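Section 8. Setting Up Shared Toy Storage at the Nurton Play Library

Read this section before you buy anything. Most toy storage advice is written by people who sell storage, and it tends to end with you owning more boxes. Our branch in Givano went through two full systems before settling on the one below, and I still have doubts about parts of it. Where I have doubts I have said so.

What this section covers: open shelf storage for loose toys, meaning balls, blocks, pegs, small figures and anything else that does not stay in its own carton. Board games and puzzles are in Section 9. Soft toys are in Section 10.

8.1 Before you start

1. Empty the shelves completely. Sorting on a half-full shelf takes twice as long and people give up.

2. Put everything on a large clear table. The floor will do if you don't have one.

3. Take out broken items first. Do not start a "to be repaired" box unless you can name the person who will repair the things in it and the week in which it will happen. Ours sat for two years.

4. Group what is left by how children use it. Color sorting looks good in catalogs. I have never seen a four-year-old put a toy back by color when an adult wasn't watching.

Note: Some guides tell you to count every piece at this stage. We tried it and the list was wrong by the following weekend. Count sets that are useless when incomplete and leave the rest alone.

5. Pick one container for each group. Baskets, trays and tubs all work. The claim that woven baskets "encourage calm play" comes up a lot in sales material, and I have yet to find anything behind it. They do let you slide a label tie through the side.

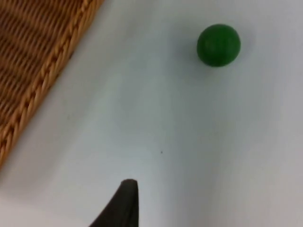
Fig. 8-1. Green ball and wicker basket.

8.2 Choosing containers

1. Measure the depth of your shelf, then buy containers that are shallower than that. A container that sticks out will be knocked down.

2. Buy two before you buy the whole set. Leave them in use for 30 days. Songül Uysal, who ran the Gaden branch before us, skipped this step and ended up with a closet full of lidded tubs that small children could not open.

3. Avoid lids on anything used daily. Lids get lost, and a tub with the wrong lid on it looks closed when it isn't.

4. Run your bare hand along every edge, inside and out. Reject any container that snags the skin. With woven ones, repeat this once a month, as strands work loose.

CAUTION: Do not store balls or blocks that fit entirely inside a small-parts tester on any shelf that a child under three can reach. The age printed on a donated toy's carton is no use to you if the toy arrived without its carton. Test it yourself.

CAUTION: Do not stack filled baskets. They look steady and they are not.

8.3 Labeling

1. Use one label per container, on the side that faces out.

2. Write the word and add a simple drawing or photo. Words alone leave out the children who are supposed to be doing the tidying.

3. Tie or clip the label on. Adhesive labels are sold as removable, and in my experience the paper is removable and the glue stays.

4. Put the same label on the shelf edge beneath the container. This is the one step I was sure would be a waste of time. Maiara Moura insisted on it, and I will admit that the baskets now come back to the right place more often than they used to.

Note: Printed label sets from Wibisono fit our clips. So does a cut-up index card.

8.4 Placing containers on the shelf

1. Heavy things go on the bottom. Wooden blocks are heavier in bulk than most people expect, so try lifting the full container before you decide where it goes.

2. Balls go low as well, in something with sides high enough to hold them.

3. Leave a hand's width between containers.

4. Leave one space on every shelf empty. You will be told this is wasted room. It fills by itself.

5. Fill each container to two-thirds and stop. If the group does not fit, split it or put part of it away in the back room until October, when we change the shelves over.

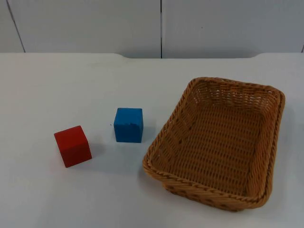
Do blocks need to be kept in their original sets?
Only if the set has pieces that depend on each other, such as an arch and the columns cut to fit it. Plain blocks can be mixed freely, provided they have all passed the edge and small-parts checks.

8.5 Cleaning

1. Wipe hard toys with warm water and a little dish soap. Special toy sprays cost more, and I could not tell the difference.

2. Wipe wooden pieces with a damp cloth and dry them right away. Do not soak them.

3. Shake out woven containers outdoors, then brush along the weave with a dry brush. Crumbs collect in the bottom corners.

4. Let everything dry fully before it goes back on the shelf.

CAUTION: Do not use bleach wipes on painted toys. If paint comes off on the cloth at any point, take the toy out of use.

8.6 If the system stops working

Toys left on the floor: the containers are too high, too full or too hard to tell apart. Check in that order.

Everything ends up in one basket: that basket is too big. Replace it with a smaller one.

Adults complain that it looks messy: leave it alone if the children are finding what they want.

Last checked by Melahat Eren, April 2, 2022.

Related sections
Section 7. Taking in donated toys
Section 9. Board games and puzzles
Section 10. Soft toys and dress-up
Section 12. Loans, late returns and missing pieces
Shelf label template (print at full size)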